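February, after tea

Cleared out the shed drawer today. I say drawer. It's been the place where small things go to be forgotten since we moved in, and this afternoon I tipped the lot into a washing-up bowl and carried it inside like a catch of yabbies.

Contents, in no order that made sense: picture hooks, a bag of fuses for a plug we don't own, the little bendy key from the Charpentier bookcase, tap washers in every size except ours, a Rulitz bike light with no bracket, and so many loose screws that I started to wonder what in this house is still holding together. Also a receipt for $693 from when the hot water went. I read it twice and had to have a biscuit.

Shobha Kamath from over the road says you should sort by what you'd be doing when you wanted the thing. Hanging a picture, fixing a tap, and so on. I tried it. Most of mine came under swearing at the back door, so I went back to sorting by size.

The organiser has been in its box since Christmas before last. Nine drawers, yellow and black, handle on top in case I ever feel the need to take my washers for a walk. I gave the top row to screws, which filled up in no time, then changed my mind and emptied the whole thing out again to start properly. Two cups of tea went into that decision.

Batteries were the sticking point. They've lived in the butter dish, the fruit bowl and the pocket of my gardening coat, and when the remote dies I still end up robbing the bathroom clock. So they get a drawer of their own, bottom row, middle. I felt quite strongly about this.

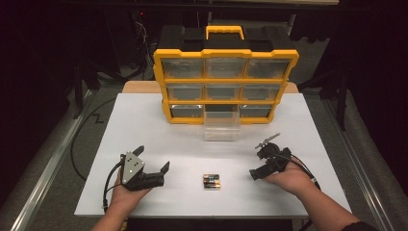
Photo: mine, kitchen album

Three AAs, black and coppery, lined up on the table with their drawer out and waiting. I can't say if there's any life in them. The tester is a Javarard one and it takes a battery, which I haven't got to spare until I've tested these.

Still to do: the fuses, the hooks, and the washing-up bowl, which has grit in it and is wanted for the washing-up. Rang Shobha to ask if she had a use for a bendy key. She has two already.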